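What I read on leave, and a shipwreck novel I finished twice

22 June 2019

I had two weeks off and a stack of paperbacks, and for once I got through most of the stack. The one I want to write about is Staltville, by Humaira Gondal. It's a sea adventure, the kind with a wreck in the first chapter and a map in the third, and I read it start to finish and then went back and read it again.

The wreck is a merchant ship called the Vudden, lost in 1742 on her way home with a cargo that different people in the book describe differently. The owners say timber. The one surviving sailor says something else, and he says it in a letter that goes missing for over 200 years. The modern half of the story follows a diver named Jadoon who gets hired to find her, by a man who clearly knows more than he is telling.

I usually skim the historical parts of books like this. They tend to be there so the author can use up the research. In Staltville I ended up liking them more than the present-day chapters. Gondal spends a long time on the crew and the food and how the pumps worked, and when the ship finally goes down I knew where everybody was standing.

Jadoon took me longer. He doesn't say much, and for the first 200 pages he mostly gets on and off boats. There is a chapter in a harbor office where he argues with a clerk over a mooring fee, and after that I was fine with him. The dives are good. I have only ever been down in a hotel pool, so I can't say if they are accurate, but I could follow them, and there weren't any sharks.

My complaints are small. The villain has a yacht with a helicopter on it, and I could have done without the helicopter. A character called Iver disappears from the story in chapter 11 and is only mentioned once more. I went back to check on the second read and I hadn't missed anything. My guess is he's being saved for a sequel.

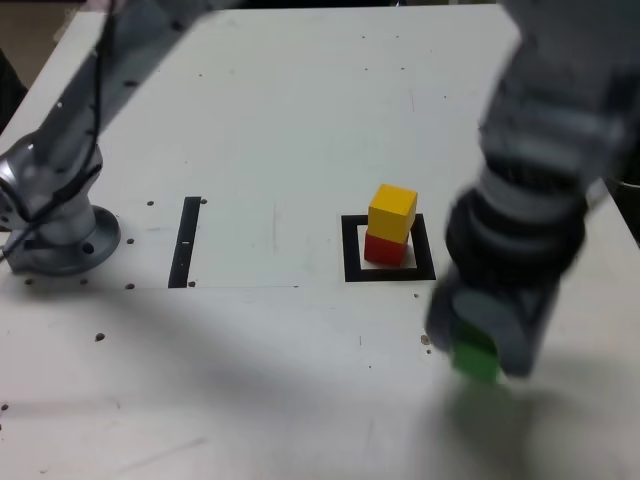 The ending I won't give away, except to say that the letter matters and the cargo matters less than I thought it would. Tania Uddin lent me her copy back in February and told me the last fifty pages were rushed. I see what she means, mostly in the part on the island, but they bothered me less the second time.

I also read a collection of lighthouse stories by Bevan Kereama. Two of them are very good and the rest I've already mixed up with each other. The good ones are the first one and the one with the supply boat. I started a submarine thriller too and gave up when the captain's twin brother came aboard.

Next is a book Lok-yiu Leung keeps recommending, a long one set on a whaling station. The library has one copy and I'm third in line. Until then I'm rereading old paperbacks from the hall shelf, and if anyone knows whether Gondal has written anything before Staltville, leave a comment. The list in the front of mine is torn out.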